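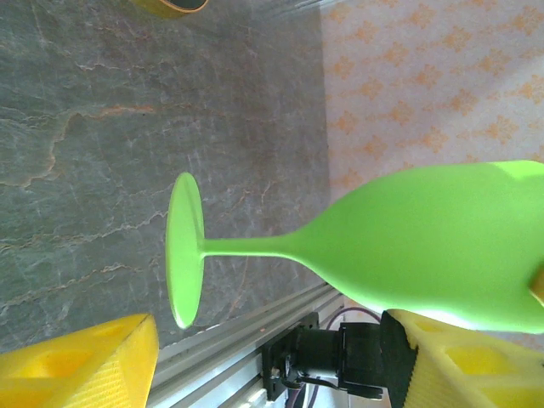 Home Guides Parts Contact
Search the guides Go

Pumby Chore Guide
Section 6: Glassware and the wire rack
Saturday, September 25, 2021
By Demetrio Zabala

Before you start, please read what the arm can do at this time and what it can not. Putting a wine glass away is a small chore for a person. For a machine it is still a difficult one. In our tests at Voser the arm made 913 tries with plastic glasses, and 85 percent of them finished without help from a person. This is good progress, but it is not enough to leave the arm alone in the kitchen.

6.1 Preparing the work area

1. Switch off the arm and wait until the status light is dark.
2. Fasten the rack to the work surface. It must not slide when you push it with one finger.
3. Clean both gripper fingers with a dry cloth. Look into the openings of the fingers for crumbs.
4. Switch on the arm and choose Glassware in the chore menu.
5. Set the speed to 50 percent for the first day.

CAUTION: Use plastic glasses only. Do not let the arm handle real glass or crystal, also not when it is empty. 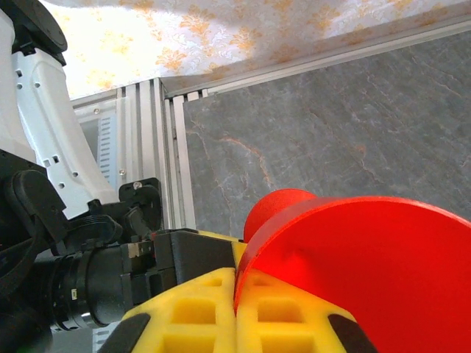 6.2 Running the chore

1. Press Start and keep one hand near the stop button.
2. Let the arm close its fingers completely before you judge the grip.
3. If the glass turns in the grip, press Stop. Do not catch the glass while the arm moves.
4. When the arm has opened and moved back, check that the glass rests well in the rack.

Note: Change the fingers after 4,000 grips. The counter is in the Service menu.

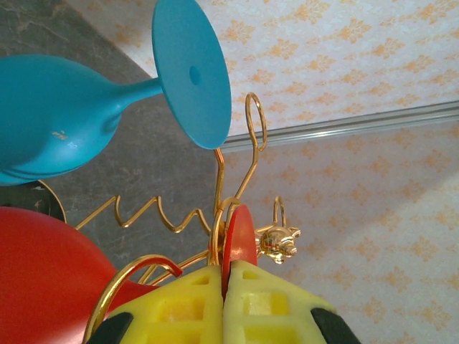 The place of the grip decides much of the result. A bowl is wide and round, and the fingers can slip on it. The foot is thin and flat, so it gives the fingers two good sides to press. The red glass is held in this way, with the foot between the two yellow fingers and the bowl to the left of them. The gold wire rack is very near, and a loop of wire can catch a finger, so move slowly here.

6.3 If the chore fails

If the arm stops before the rack, run the calibration from Section 3 again. If it fails two more times, put the glass away by hand and send us the log file.

Next section: 7. Cups with handles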